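Against the Clear Desk
2026-10-20

A firm I once did some work for, Gruvero, sent every member of staff a four-page policy on what could be left on a desk overnight. The answer, once you had got through the four pages, was a telephone. I have been cross about it ever since, and as I no longer depend on them for money I can now be cross in public.

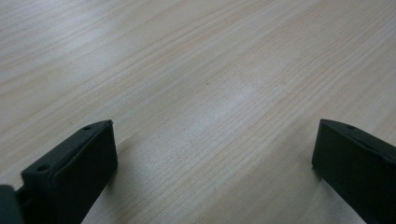
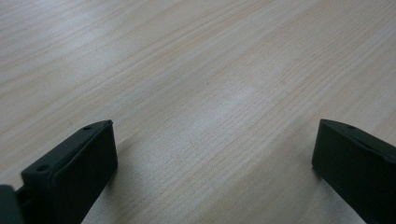 Tidiness has somehow been promoted to a branch of ethics. When I was growing up it was a chore, somewhere between cleaning your shoes and writing to your aunt, and you did it badly and were let off. Now there are courses. There are people who will come to your house and ask you how you feel about a colander. The ideal they are selling is a stretch of pale surface with the grain running off on the slant, a bit of light lying across the middle, and not so much as a biscuit on it, and I do see the appeal. I could look at that for quite a while. What I can't do is imagine having had a thought at it.

My own desk has, at present, a layer of gas bills, a layer of things I mean to read, a jar of foreign coins from countries that have since changed their money, and a stapler I am fairly sure belongs to Gruvero. I know where everything is, in the sense that I know it is all there. If I want the letter from the council I go down through the autumn until I reach the summer, and there it will be, next to the warranty for the kettle. You find things on the way, too. Last January I went looking for a stamp and came up with a cheque.

The clear desk people have an answer to this, and it is a filing system. I have tried filing systems. The trouble with a file is that you have to decide, at the moment of putting something away, what it is going to be about for the rest of its life. Is the letter from the dentist Health, or Money, or Complaints? I had one cabinet in which up to nine folders were called Misc, in slightly different handwriting, and that was the only part of it I ever used.

Then there was the software. I paid for a year of a program called Flitgate, which promised to take everything off my desk and put it somewhere calm. You photographed each piece of paper and it vanished into the telephone with a small whooshing noise. When I stopped paying I was told that I had 2447 items awaiting review. Awaiting whose review? The desk had never once sent me a message to say that it was disappointed. The desk just got higher, and when it got too high some of it slid on to the floor, and I looked at what had slid and threw most of it away. I would put that system up against any on the market.

I should be fair to the other side, as some of them are my relations. They say that mess makes them anxious, and I believe them, having seen them stand in my doorway. They say they can't start work until the table has been wiped. Fine. Wipe it. My quarrel is with the step after that, where a habit that suits one sort of person gets written up as four pages and handed to everybody on the second floor. People who like a mess have never, so far as I know, issued a policy. We wouldn't be able to find it.

It has got into the shops as well. I went to buy a desk last year and found that desks no longer have drawers. The one I was steered towards was called the Eltuna and consisted of a top and four legs. I asked where you put things and the young man said that a lot of customers found they had fewer things than they thought. I have never found this. I asked about a drawer and he said there was a unit, sold separately, for £110, and that it went in another room.

The only defence of my position I have ever seen in print is an old pamphlet by a writer called Steinarsdóttir, bought for pennies at a jumble sale, which argues that a heap is a kind of diary. The top is what you are doing, the middle is what you said you would do and the bottom is who you used to be. I thought that was rather good and meant to quote it here at proper length. It is on the desk somewhere, I'd guess at about the level of Easter.

What I would like, and I don't think it's a lot, is for the matter to be put back where it was. Let it be a chore again. Let the tidy be tidy and have their lovely bare tables, and let them come round to mine for supper, where I will clear a space for the plates by moving everything on to the bed. And if anyone at Gruvero wants the stapler, they can write to me. I will put the letter with the others.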